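**Soup swap is back in October!**

We had 16 jars on the table last time and every one went home with somebody new. Bring two quarts of any soup you love, labeled with what's in it, and leave with two quarts of somebody else's – that's the whole deal. 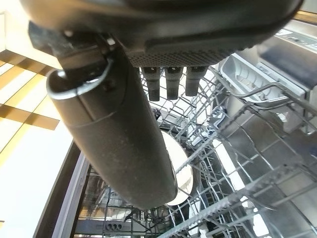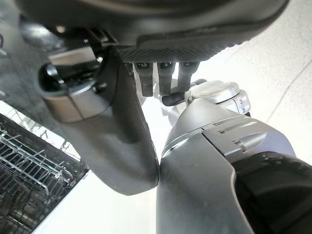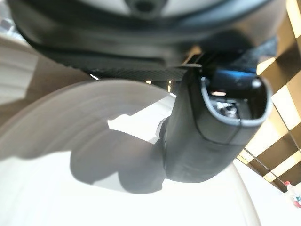 Doors open at 2 at the Jaramillo Street hall. The smoky corn chowder was gone in minutes, so please, please make more of it! Lids on tight, and frozen soup is fine too.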